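Adik marking is a set of good-practice rules for laying out benches where two-armed robots take apart or put together small machines. It was drawn up at the Fadton workshops in Maihi and is now used by most firms that take in repair work there. The current text has 27 clauses and was issued on February 11, 2022.

The rules cover bench surfaces, marked corners, cable runs and the order in which parts are set down. Clause 4 asks that tape be of one colour, and different from the bench cover. An earlier draft, known as Lollex, also fixed the height of the bench, but this was dropped in May after objections from smaller workshops.

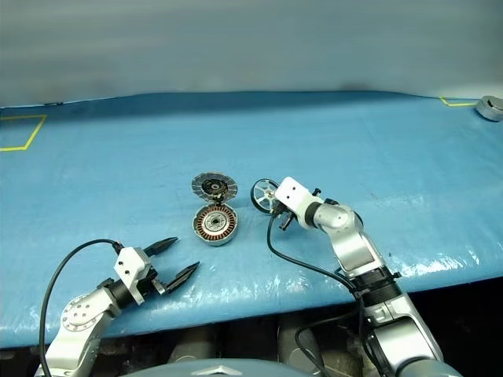 Corner marks are the best known part of the rules. They show where a tray or part should go, and they need not form a full box - an angled strip at a corner is enough. Yellow tape on a blue cover, as on the bench with the opened motor, meets the colour clause. The rules say less about cables, asking only that any loop hanging from a gripper be checked before the arm moves across the bench.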